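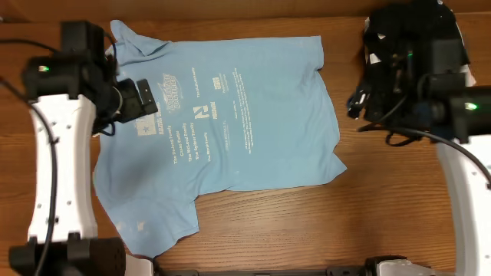
Clothing Library and Mending Table: where we're up to

Filed under: Community Grants › Progress Reports
14 shares | 4 comments

Hello again to everyone at the Nasance fund. You asked for a page or two on how the second half of your grant is going, and you said plain talk was fine, so I'm taking you at your word.

The short version is that the clothing library is open, the shelves are up, and we've lent or given away 543 pieces since we got the keys to the old shop on Ugwu Street. The target in our application was 500 by the end of June, so we got there with a bit of time up our sleeve. Of those, 285 were kids' clothes, mostly school things. I'd guessed it would be more adult workwear (interview shirts, black trousers, that sort of thing) and I was wrong. The first fortnight of February was nearly all school polos and we ran clean out of size 10.

The mending table has been slower. We've had 313 garments across it, and most of those were hems, buttons and zips. Zips are the killer. A jacket zip takes me the best part of an hour and I still swear at it. We'd budgeted for two secondhand sewing machines and bought both, but one has had a timing fault from the start and it's been back to Bradeo Repairs twice. They've been good about it and haven't charged for the second go. If it plays up a third time I'd like to put what's left in the equipment line towards a replacement, and I'll write to you before I do.

What we've spent: rent and power are where we said they'd be. Shelving came in under. Washing came in well over, and I should have seen that one coming. Nearly everything that arrives in a bag needs a wash, even when people tell us it's clean, and the laundromat put its prices up in March. I've moved the shelving money across to cover it, which your guidelines let me do without a form (I checked, twice). We're also using the Plumex booking system now in place of my exercise book. It's fine! It sends people a reminder the evening before a loan is due, and returns have picked up a lot. I still keep the exercise book.

Now the bit that hasn't worked. We promised you six evening workshops and we've run three. The first was darning and it was packed. The second was taking up trousers, also good. The third was meant to be patching knees and it bucketed down, so four of us sat there eating a slab of caramel slice. I then let the next one slide over Easter and never rebooked the hall. That's on me. The remaining three are pencilled in for July, August and September, at 7 pm, in our own shop this time so there's no hall to book. We can seat 40 if we push the racks back against the wall, though I'd be happy with half that.

One change I'd like your okay on. We get a steady stream of old T-shirts that are too worn to lend and too good to bin – event shirts, club shirts, shirts from jobs people left years ago. At the moment they go for rags. A couple of our regulars have started turning them into shopping bags, which need no hemming and take very little time, and I'd like to make that the August workshop instead of the jumper one in the application. Same cost, less wool.

Other odds and ends. The front door still sticks. The council has said yes to a footpath sign but wants it in by 5 pm. Our winter coat drive starts in June and we're after anything in larger sizes, so if anyone in your office is clearing out a wardrobe, the bin is by the side gate.

Receipts are in the shared folder, sorted by month. I'm missing one for thread and will keep looking.

Comments (4)

Borrowed a suit jacket in April and got the job, so thank you. It's coming back this week, promise.

Is the August session okay for total beginners? I can just about thread a needle.

Reply from the library: Yes, come along! Bring scissors if you've got decent ones, ours are a bit ordinary.

I've got a box of size 10 polos in the garage if you're still short. Will drop them round in the morning.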